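Yellow marks on a white tablecloth: is any of this stuff worth buying?

Household and Laundry > Stains

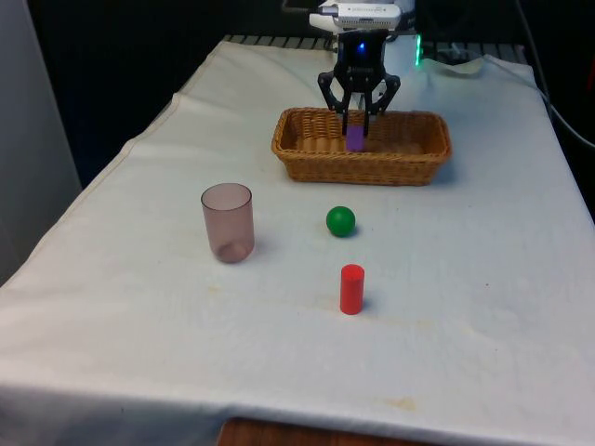
The cloth on the table. Worst marks are near the front edge, lower right, with a smaller one near the middle.

mopandbucket22
Right, I've had enough of this cloth. White, decent weight, hangs nicely, and it has come out of the cupboard with faint yellow marks all over it. It went in last August and I'd have sworn it was clean. I've had 3 washes out of it since and I can't say I see any difference. My sister-in-law swears by Tresteck powder. The tub says it "lifts years of yellowing", which I'll believe when I see it. Has anyone used it on a cloth and not just read the label?

fenlandlaundry
Used it for two years. It's washing soda with a nice lid as far as I can tell. Did nothing for my pillowcases.

pegbag
Disagree with fenland. Tresteck worked on my napkins, but you have to soak overnight and most people give it half an hour and then moan. What's the cloth made of?

mopandbucket22
Label went years ago. Might be cotton, might be a mix. I'm not soaking it overnight in anything strong until I know.

oldstarch
Those look like old grease to me. Oil you can't see when the cloth goes away and then it yellows in the cupboard. Washing-up liquid, rubbed in with your fingers, left for an hour, then a warm wash. Costs pennies.

fenlandlaundry
How can you tell grease from tea from a photo? They're pale yellow blotches. Could be anything.

oldstarch
Forty-odd tablecloths' worth of experience, that's how. You get that sort of mark near the edge where people sit.

pegbag
That isn't evidence of anything, people spill tea at the edge as well.

rinsehold
Never mind the marks, I'm after that basket at the back. I had a Rulia one much the same shape, rounded corners and shallow, and it caught on every cloth I owned. If yours has rough ends on the bottom it'll pull threads. Put felt under it.

mopandbucket22
It's not a Rulia, it came from a church sale. No pulled threads so far but I'll have a look underneath. It holds the odds and ends, the blocks and so on.

teatowel_tyrant
Is the cup one of those Plastex ones? The see-through pinky brown? I've read that they leave rings.

mopandbucket22
No idea, there's no name on it. And read where? A cup doesn't leave a ring unless there's something down the outside of it.

teatowel_tyrant
On here, I think. Can't find the thread now.

fenlandlaundry
So that's that, then.

pegbag
If you don't want to soak the lot, try a corner. Back hem, where it won't show. Five minutes with Tresteck made up weak, then rinse and let it dry before you judge it. Wet cloth always looks cleaner than it is.

oldstarch
Or washing-up liquid on the other corner and compare. I'd put money on mine.

rinsehold
Or buy a Riviere runner and put it over the middle. My mum did that for years.

mopandbucket22
A runner won't reach the ones at the front, and I'm not paying Riviere prices to hide a blotch. Two corners it is, one each. I still think the powder is a con, pegbag, but I'll give it a fair go.

pegbag
Overnight if it passes the corner test. Not half an hour.

fenlandlaundry
Keep the receipt.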